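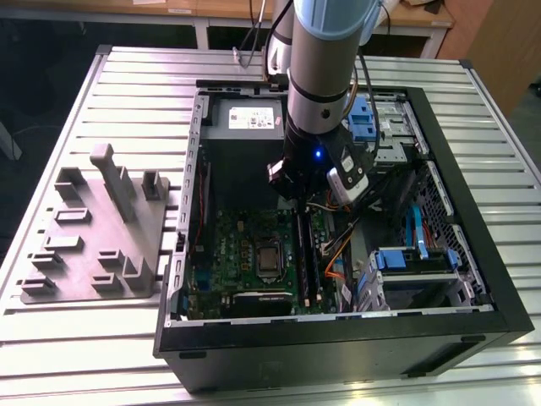 Members' News | Housekeeping and Premises

August
By Isla Donnelly

Clearing out old computers before the Grostora move

The lease on the Lodar office ends when the new rooms at Grostora are ready, and the storage there is a good deal smaller than what we have now. The basement at Lodar has taken in old equipment for as long as most of us have worked in the building. When the shelves were listed last month they held 183 items with a plug on them. Most are desktop computers and monitors, followed by printers, desk phones and a fax machine still in its carton.

None of this is going to Grostora. It will be collected by Wesen, who already take our confidential paper, and the pick-up is booked for the last week before the keys go back. Until then there is some sorting to do, and members who store their own equipment in the basement need to claim it or release it.

If you have something down there

Look for the yellow sheet on the end of each rack. It shows which items have been matched to a member and which have not. If your name is against something you want to keep, put a green label on it and take it away before the collection. Labels are in the tray by the post boxes. If you are happy for it to go, sign the sheet and leave it where it is.

Anything without a name and without a label will be treated as ours. We have written twice to former tenants whose stickers are still on the cases, and have had replies from a handful. The others have been told the date.

Monitors with a cracked screen should not be moved by hand. Leave them on the shelf and tell the front desk the rack number.

What is on the disks

This is the part that has caused the most questions. A computer that has not been switched on for years can still hold everything that was on it the last time somebody used it: letters, payroll, saved passwords, scans of passports. Deleting files and emptying the bin does not remove them in any lasting way, and neither does a quick format. Free recovery programs will bring a lot of it back.

There are three routes for a machine that belongs to you.

You can wipe the drive yourself before releasing it. For an ordinary hard disk, a program that overwrites the whole disk once is enough for most purposes. It is slow, and a large disk may need to be left overnight. Solid state drives work differently and overwriting is not reliable on them, so use the secure erase command from the drive maker's own software, or from the computer's start-up menu if it has one.

You can take the drive out and keep it. On most desktops this means removing a side panel, unplugging two cables and undoing a few screws. Switch off at the wall and pull the mains lead out first. Leave the power supply closed — it can hold a charge after it has been unplugged and there is nothing in it you need. Laptops vary a great deal. Some have a small hatch underneath and others need the whole base taking off.

Or you can ask for the drive to be destroyed. Wesen will shred drives and send a certificate listing the serial number of each one. The charge is £8 a drive, added to your next invoice. Put a red label on the computer and write your account name on it.

For the machines that belong to the office we are using the third route throughout. We are required to be able to show what happened to personal data we held, and a certificate is a simpler thing to file than a note saying that somebody ran a program.

If you do your own wiping, keep a short record. The make of the computer, the serial number, the method and the date will do. If you hold information about customers or staff you may be asked for it one day, and by then the computer will be long gone.

Before you release anything, check for the following. Several have been forgotten in past clear-outs.

Discs left in the drive tray.
Memory cards in the slots on the front.
USB sticks and wireless keyboard receivers round the back.
Software licences tied to that computer, which may need signing out before they can be used on another.
Encryption keys or accounting backups that were only ever stored on the one machine.

Printers and phones

Large office printers and copiers often have a disk of their own, with copies of what has been scanned or printed. The two copiers in the basement came back from hire and were never collected. The hire company has confirmed in writing that they are ours to dispose of, and both will have their disks removed.

Toner cartridges go in the separate box by the goods lift. Please tape over the open end of a used one. Loose toner is very hard to get off a concrete floor and worse to get off a coat.

Desk phones can go as they are. If yours has a voicemail box on the old system, it was closed when the lines changed over and there is nothing left to save.

Batteries

Laptop batteries must be out of the laptop if they come out without tools. If they do not, leave them in and mark the lid with a B. A battery that has swollen, or a laptop whose case no longer closes flat, should be left alone and reported to the front desk. Do not put it in your car, and do not put it in the general waste. The backup units under the server bench have heavy lead batteries and are being dealt with separately.

Where it goes

We asked Wesen what happens after the van leaves. Machines that still work and are recent enough to run a supported operating system are tested, fitted with a new drive and sold on. The remainder are taken apart for metals and plastics. They expect most of ours to be in the second group, given their age.

A few members have asked whether the better ones could be given to local schools. We did look at this. Neither of the schools we spoke to could accept computers without a warranty, and both had been given more old equipment than they could use. If you know of a group that wants a particular item, and somebody there will come and fetch it, let me know and I will hold it back until the week of the collection.

Cost

The collection itself comes to £1,445, including the drives from office machines. It is being met from the moving budget and will not appear on anyone's service charge. The shredding of members' own drives is extra, as above.

Storage at Grostora

Each unit will have one lockable cupboard. There will be no shared store, and old equipment cannot be left in the corridors or the plant room. A yearly collection has been put in the building rules, starting next summer.

The Tawhiri meeting room at Lodar will be closed for the final fortnight while items are brought up from the basement. Bookings already made for that room have been moved to the first floor, and the door list has been updated.

Questions about labels or the yellow sheets should go to the front desk. Questions about data or certificates can come to me.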